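Poner la mesa de mentira (y que parezca de verdad)

Jugar a las comiditas tiene una ventaja enorme: nadie te obliga a terminarte el plato. Entre otras cosas porque la tarta de juguete sabe a juguete, dato que Endang Purba comprobó a los cuatro años y no recomienda.

¿Qué hace falta? Un mantel, un par de recipientes y comida que no se estropee. El mantel verde va muy bien, porque el naranja y el amarillo se ven enseguida encima. Los mayores llaman a eso contraste. Tú puedes llamarlo «así encuentro las cosas».

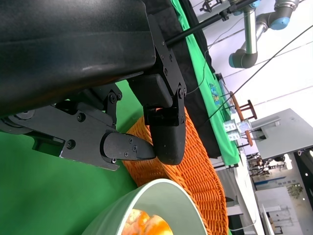 Un cuenco verde menta delante de una cesta naranja, sobre tela verde.

Un cuenco es redondo y cerrado: guarda la sopa. Una cesta está tejida, o sea, hecha de tiras que pasan unas por encima y otras por debajo. Entre las tiras suele haber huequecitos por los que pasa el aire, algo estupendo para el pan y bastante malo para la sopa. Puedes hacer la prueba en casa - en el fregadero, por favor.

Luego toca servir. En el café de juguete Wularier, que abre a las cinco en el pasillo de Ikhsan Nugroho, la tarta cuesta 38 botones y el pan, 7. El pan va en plato. La tarta, donde quepa.

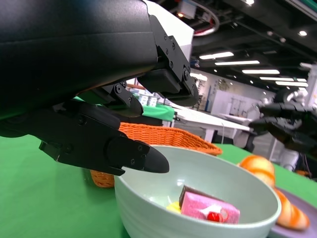

Tarta con cereza en el cuenco y, al lado, pan sobre un plato lila.

¿Y por qué reconocemos una tarta si no huele a nada? Por la forma de cuña, las capas y la cereza. Con tres pistas, el cerebro ya está buscando el tenedor. Al pan le bastan unos cortes dibujados en la corteza.

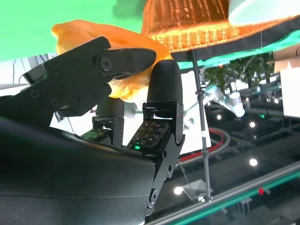 También cuenta el tacto. Cierra los ojos, pide que te pasen una pieza y apriétala un poco: ¿cede o está dura?, ¿es lisa o tiene bultos? Si aciertas qué es, te toca elegir el menú. Si no, te toca recoger la mesa, que también es parte del juego, aunque sea la menos popular.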